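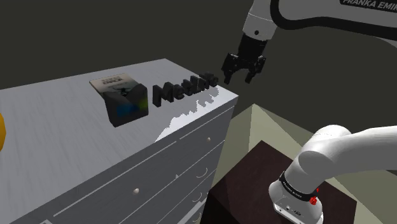
White chest of drawers, angled view from above

Ticket: Trormont bench cushion, cover too tight after reorder
Status: Resolved
Opened: 12 October 2021

Customer ordered a replacement cover in Skestia charcoal for a window bench cushion. Original foam kept. New cover won't zip closed past the back corner.

Checked the order form. Width and depth match the first order. Thickness entered as 6 cm. First order in June was 9 cm.

Asked customer to measure the foam with the old cover off. Reply: 9 cm at both ends, no sag in the middle.

Cause: the reorder page drops the saved thickness when the fabric colour is changed, and goes back to the default. Repeated it on the Norkness and Ikonen shapes with the same result. Doesn't happen if the colour is left alone.

Workaround for staff: re-enter thickness after choosing the colour, then check the figure on the summary page before payment.

Remake approved at no charge. Customer to keep the first cover. Piping and zip position same as before, ties left off at customer's request.

Update: page fix is live. Tested with 2 colour changes in a row and the thickness held. Fabric limit of 300 cm per panel not affected.

Remake sent. Customer confirms the zip closes. Closing ticket.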